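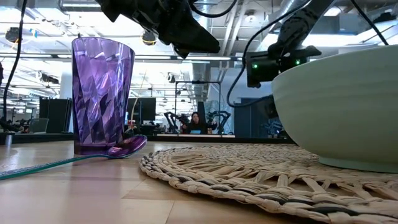
Purple tumbler and spoon beside a woven placemat.

Talks and Papers | Collector Vehicles
5 Jul 2021, by the Stimby Motor Heritage Office

Speaker notes: Selling a small-maker car at auction

Opening. Welcome members and guests on behalf of the Office. The talk concerns the Mesow coupe and the sale held at Premstead last November. Questions will be taken at the end.

Background. Mesow built 381 coupes before the works closed. The register kept by this Office accounts for 113 of them, counting cars under restoration and cars held in museums. Owners of unregistered cars are asked to send us the chassis number and a copy of the title. Pause for the register slide.

The sale. The Pichler auction house offered one coupe from a single-family collection. It had its original engine and a complete service file. Bidding opened slowly and was carried for some time by two telephone bidders. The final price was the highest our register records for the model. Do not quote the amount from the platform; the buyer has asked that it remain private.

What the catalog said. Read the two paragraphs on provenance in full. Point out that the repaint was disclosed on the first page, with the name of the shop and the paint code. In the view of this Office, that disclosure helped the price. An earlier car, offered with its repaint described only as "older," failed to reach its reserve.

Mileage. The odometer read 1870 miles when the car was consigned. The figure was supported by inspection slips for every year except two. Members should keep such slips even where the law no longer requires them. Storage invoices are also accepted by most auction houses.

Costs to the seller. Cover transport, insurance in transit, photography and the entry fee. Remind the audience that commission is open to discussion before the contract is signed and very seldom afterward. The sample contract is on page four of the handout.

Register access. The Office now holds over 1000 documents on the marque, including build sheets and dealer letters. Copies are supplied to registered owners on written request. Requests by telephone cannot be accepted.

If time is short, omit the section on costs and refer members to the handout. Close with the address for chassis number submissions and leave it on the screen during questions.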